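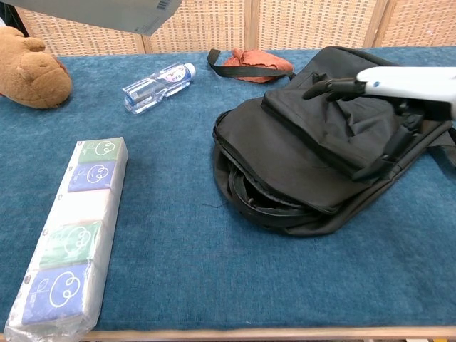 Can you build a robot arm at home that packs a bag for you? You can build the arm in a few months of evenings. The packing takes a good deal longer, and I say that after spending most of a December afternoon at the shared workshop in Postcombe, where Orest Vakulenko and Marta Pavliuk have been at it since spring.

I'd been pestering Orest for a visit ever since he posted his first wiring photos (a bird's nest, and he knows it). The place is up a flight of outside stairs, so mind the third step. Inside there are 16 benches, one kettle, and a lathe with a waiting list. Members pay 70 a month and get a shelf. Orest and Marta have somehow ended up with four shelves!

They call the project Meltusa. When I asked what it meant, they each told me to ask the other. The goal is easy to say: soft everyday stuff goes into a soft everyday bag. A black fabric bag lying on its side with the zipper open, a long plastic-wrapped row of little tissue packs, a water bottle with a white cap, and the arm has to sort it out. I fell for those tissue packs right away, by the way — they have cartoon faces on them, just a few loops of white line, and I want some.

Marta does the software, and she let me stand next to her while she ran it. The bag is the hard part, she told me. A box stays a box when you touch it. A bag folds up and the opening wanders off, and then the program is looking for a hole that has moved. They keep a folder of failed runs named Gape, after the thing the zipper is supposed to do, and it had around 400 entries when I was there. We watched a bunch of them over tea and I laughed way more than a guest should.

Orest's side is the hardware, and he'd much rather talk about cables. His advice for anybody starting out: leave more slack at the wrist than you think you need, label both ends of everything, and put the stop button where your left hand already is. He also showed me their homemade logging tool, Jikance, which writes down what the motors are doing and has filled two hard drives so far.

I got to try steering it by hand for a few minutes. It's slow going! You overshoot, you back up, you start holding your breath. My best attempt ended with the zipper pull pinched and going nowhere, and Marta saved it to the folder with my name on it.

They're open to visitors most evenings after six if you message first. Parking is behind the bakery, and bring your own mug.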